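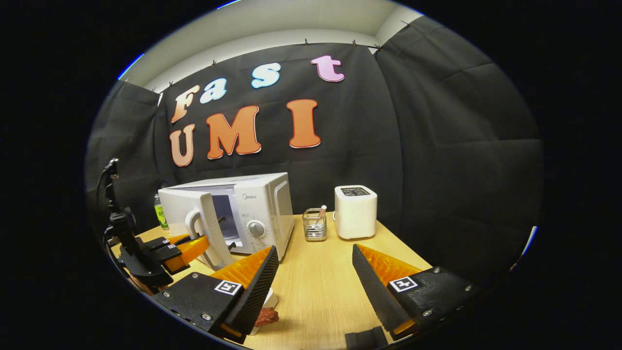
A small piece of food on a white dish. Photo: Urkden Tenants' Network

Renters ask Honari to show its working on "typical household" food budget

December -- The Urkden Tenants' Network is calling on property manager Honari to withdraw the food figure it uses to decide whether applicants can afford a lease, or else publish how it was reached.

Since winter, Honari has assessed rental applications against a set of household cost estimates supplied by the consultancy Trilteck. The estimates allow $80 a week for groceries for a household of two adults. Anyone whose declared food spending falls below that is assessed at $80 regardless. Anyone above it is asked to explain.

"We've asked where the number comes from and been sent a brochure," said network spokesperson Selamawit Lemma. "The brochure says it is evidence-based. It doesn't say what the evidence is."

Trilteck's published summary says the model draws on 770 household diaries. It does not give the year the diaries were kept, the suburbs they came from, or whether takeaway and school lunches were counted. Network member Gadisa Gudeta, a retired bookkeeper, wrote to the company twice seeking those details. The first letter went unanswered. The reply to the second said the method was commercially sensitive.

"I did household accounts for other people for most of my working life," Mr Gudeta said. "If a client had handed me a round number and told me it was sensitive, I'd have sent them home for the receipts."

The network has its own doubts about the claim, repeated in Honari's newsletter, that the new checks have made decisions "fairer and faster". Faster, possibly. Honari has released no figures on refusals before and after the change, and "fairer" appears in the newsletter without any measure attached to it.

To get some sort of comparison, 17 households in the Queiroz Street flats kept every grocery docket for a month. The network makes no grand claims for the exercise. It is a small group from one street who put their hands up, and December is an odd month for food shopping. What the dockets do show is that weekly spending jumped about a good deal within the same household, which a flat weekly figure has no way of picking up.

"One week you buy the rice and the oil and the meat for the freezer, next week it's milk and bread," said Queiroz Street resident Fuad Mersha. "Which week am I meant to put on the form?"

Honari has offered a meeting in the new year. The network will attend, but has asked for the documents first -- it has sat through a presentation already.

The network is asking Honari to:

Publish the source and date of the food estimate.
Accept dockets or bank statements in place of the estimate.
Release refusal numbers for the periods before and after the change.

Dockets from Queiroz Street, with names removed, can be inspected at the network's office from 10 am.

Media contact: Kidus Gebretsadik, Urkden Tenants' Network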